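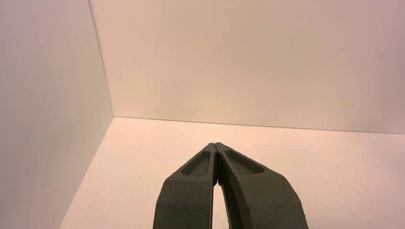 Week 7: Do engine ratings mean anything?
Handout, Piret Vaher

Bring your match logs. We start with the Zovau v Ahn match, which the Zovau authors say settles the matter. I doubt it.

They played 1000 games and report Zovau ahead by a "clear margin". Look at the table again. Zovau won 167, Ahn won 151, the rest were drawn. Work out the error bar yourselves before you believe the word "clear".

Points to argue over:

Opening book. Every game began from the same short Poroswood set. Who picked it, and had either engine been tuned on it?

Hardware. "Equal time" on unequal machines is a favour to someone.

Adjudication. 516 games were stopped early as draws on the engines' own scores. Would you let two players mark their own exam?

Reading: the Fitora test notes, first half only. The second half is mostly advertising.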